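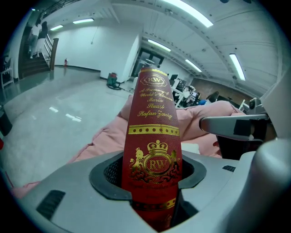 Part 4: Shelving your books

Okay, the bookcase is standing and it's screwed to the wall (if it isn't, go back to Part 3 - I mean it). Now for the bit I like best. I've filled more Hitholm cases than I can remember, and this is the order that works for me.

1. Sort before you shelve. Make piles on the floor by height first and by subject second. Cloth bindings get their own pile, and so does anything with gold stamping on the spine, like a set of Zweig or other classics in matching red.

2. Dust each book with a soft dry brush, going from the spine out toward the page edges. Hold it shut while you brush.

Caution: No damp cloths on gold lettering! I used one on an old Ostico atlas and took half the title off with it.

3. Set your shelf pegs. Count 7 holes up from the bottom board for the first shelf, and 4 holes between shelves after that if you mostly own novels. Art books need more room, so put them at the bottom and measure your tallest one.

4. Load from the bottom up, heaviest books first. Stand them straight and snug, but leave enough slack that you can get a finger on both sides of a spine.

Note: To take a book out, push its neighbors back a little and grip it by the middle. Please don't hook a finger over the top of the spine. Cloth tears there before anywhere else.

5. Keep a series together, with the spines lined up about a finger's width back from the shelf edge. It looks so much nicer, and the bands and crests on fancy bindings run straight across.

6. Slide in the Sabbagh bookends wherever a row stops short. The felt side goes down.

Caution: Red and dark blue cloth fades fast in direct sun. If your case faces a window, hang a shade or put the paperbacks on that side.

How much will it hold? My single case takes 700 books, mostly paperbacks, and the double with the Drunulov top unit takes 1,000. Go over your wall screws again once everything is loaded, then move on to Part 5 for the glass doors.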